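3. How we checked the rain forecasts

Before I get into results, I should say what I mean by a forecast being right, as I changed my mind on this twice while working on the paper. When I began, I simply took the morning bulletin for each district in the Usten valley, looked at whether it said rain, and looked at whether the gauge caught any. If both said yes, that was a hit. It's the way most people judge a forecast at home, and it's fine for deciding whether to bring in the washing. For a place where the wet season turns up in fits and starts, though, it hides nearly everything I wanted to know.

The trouble is the word "scattered." A bulletin that says scattered showers over the valley is making a promise about an area, and a gauge is a bucket about as wide as a dinner plate. You can have a real downpour at Skisenden, at the top end, and a dry yard at Bañuelos, and the forecaster was right the whole time. So I stopped scoring gauge by gauge and started scoring the district as a whole. If any gauge in the district caught at least 2 millimeters in the forecast day, I called the district wet. I picked that number after a lot of fiddling. Anything lower and I was counting heavy dew and the odd splash off a roof, and anything higher threw away the light rain that farmers up there care about a great deal in the first weeks of the season.

3.1 The gauges

The network has 64 gauges, and I've visited every one of them, some more often than I'd like. Most stand in school yards or behind clinics, read by hand once a day in the morning. The rest are tipping buckets that log by themselves. I trust the hand-read ones more than I expected to when I started. A person who goes out each morning will notice a wasp nest in the funnel, and a logger will happily record a string of zeros through the wettest week of the year – we had exactly that at Plorkden, and I spent far too long writing a theory about a rain shadow before Jacinto Ayala went up with a screwdriver and cleaned the thing out. (The theory has been deleted. I was quite fond of it.)

Hand-read gauges have their own problems, of course. The reading time slips on holidays. Some observers write the total against the day they read it, and others against the day the rain fell, so a storm can jump a day between two villages that share a hillside. I went through the paper sheets and lined these up as best I could, using the loggers nearby as a guide. Where I couldn't settle it, I left the day out for that gauge and kept the others.

Height matters too. The highest gauge sits above 3,000 meters, and in March what falls up there is often snow, or something halfway. A plain funnel is bad at catching snow, particularly in wind, so the totals from the top few sites before the season gets going are surely too low. I kept them in the tables but didn't use them for scoring until the nights had warmed up.
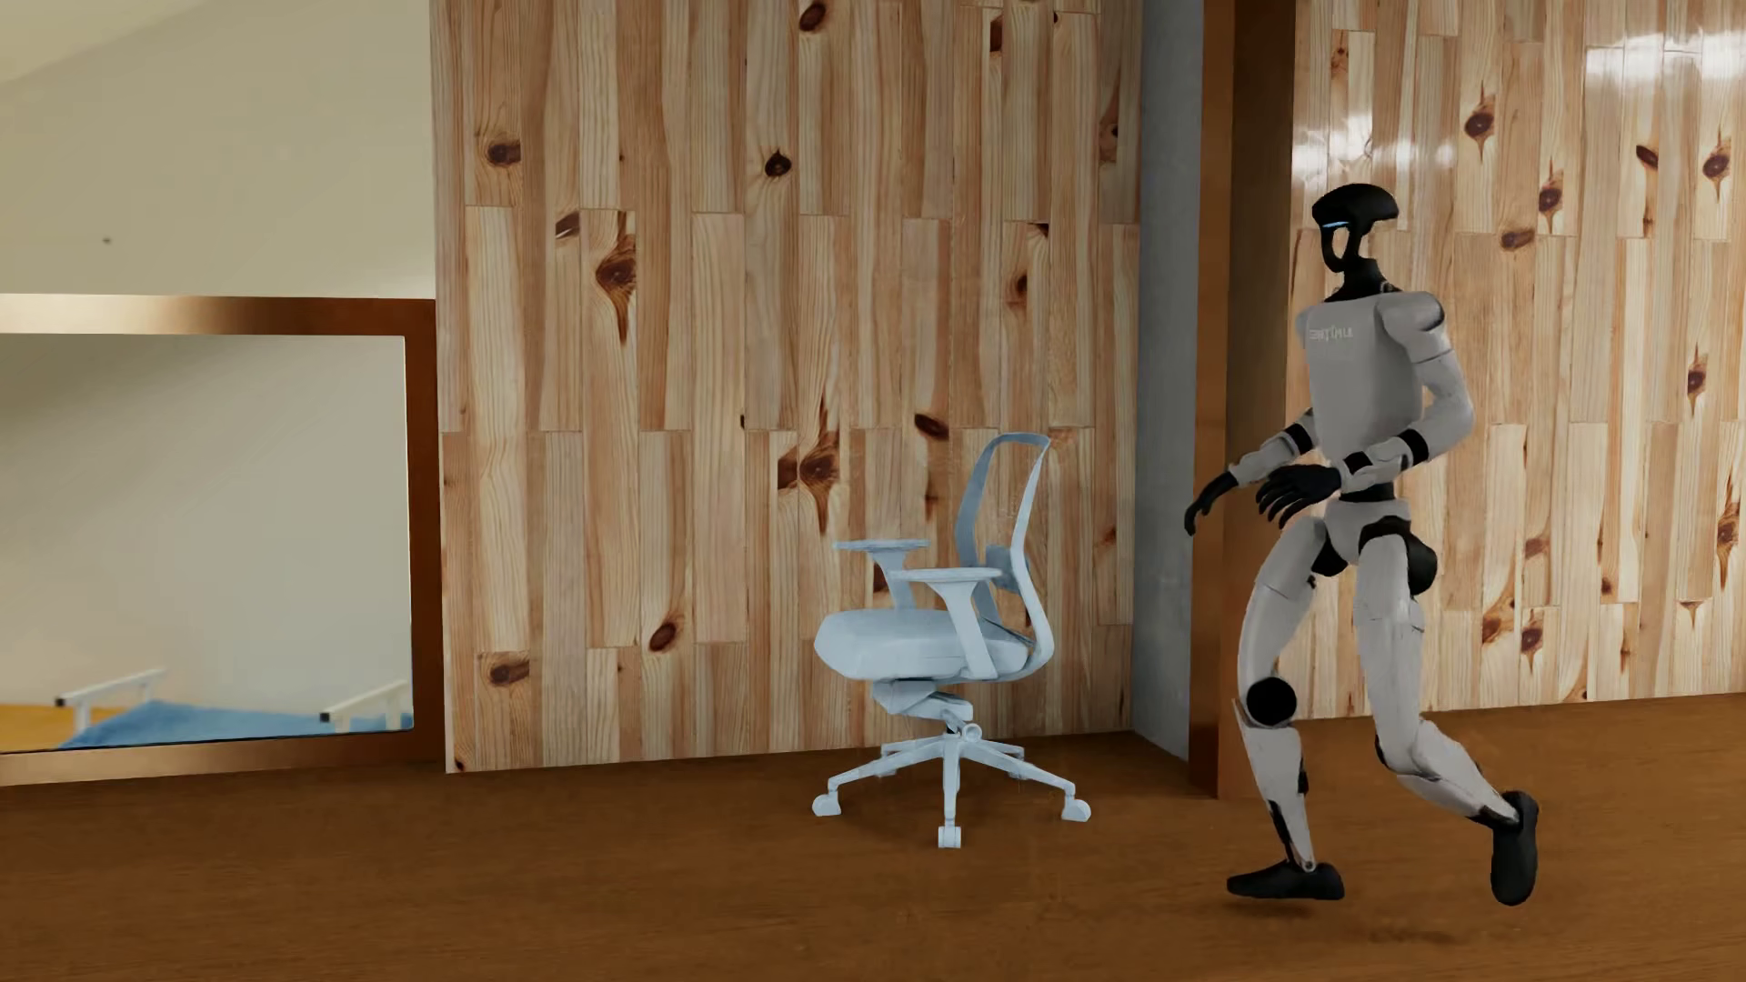
Page last changed: 7th August

Figure 1. Humanoid robot walking, computer rendering.

3.2 The bulletins

Collecting the forecasts was duller than collecting the rain and took longer. The bulletins are short pieces of text, written by whoever is on shift, and each forecaster has their own habits. One writes "light to moderate rain at many places." Another writes "rain likely in most parts." Do those mean the same thing? I sat with a pile of them and a mug of tea and tried to turn each one into three plain items: how much of the district, how heavy, and how sure. Then I put the pile away, came back some weeks later, and did a batch of them over again without looking at my first answers.

I agreed with myself well on the first item, pretty well on the second, and badly on the third. "Likely," "expected," "possible" and "chance of" seem to drift around depending on my mood as much as on the forecaster's. I had planned a whole subsection on how confident the bulletins were, and I've dropped it. If somebody wants to try it with several readers working separately, I'd be very glad to see what comes out!

3.3 When does the season start?

Everybody in the valley has an opinion on this, and so do I. The usual approach is to wait for a run of wet days and then say the season began on the first of them. The catch is the false start. You get a few soaking afternoons from ordinary spring thunderstorms, people plant, and then the sky clears and stays clear. A rule based only on wet days falls for it every time, and so did my early drafts.

What I do now is ask for the wet run first, and then look ahead over the next 30 days to check there's no long dry gap. It's cheating in a sense, as a forecaster on the day can't look ahead. But I only use this date for sorting the bulletins into "before" and "after," and never as something the forecasters should have known. I tried other window lengths. Shorter ones let a false start slip through at the lower end of the valley, and longer ones began to trip over the normal midseason breaks.

I did look at wind as well, hoping for a cleaner signal. The moist flow comes up the valley from the southeast when the season sets in, and at Skisenden you can feel the change on your face. On the recorder it's a mess. The valley wind blows up in the afternoon and down at night all year round, and pulling the big change out of that daily back-and-forth needs a longer record than I've got.

3.4 Things I left out

I didn't score amounts beyond light, moderate and heavy. With one reading a day it's tempting to compare totals down to the millimeter, but a single cloudburst over one funnel can swing a district average so hard that the score says more about luck than skill. I also left out thunder. The observers note it if they hear it, and some live next to a loud river.

Satellite estimates are missing too. I used them in an early version to fill gaps between gauges, and they tended to miss the shallow, warm rain that clings to the southern slopes. The gap-filling made the maps look lovely and the scores worse, so the maps went. The sheets, with my day corrections marked in a separate column, are in the appendix, and the scores by district follow in section 4.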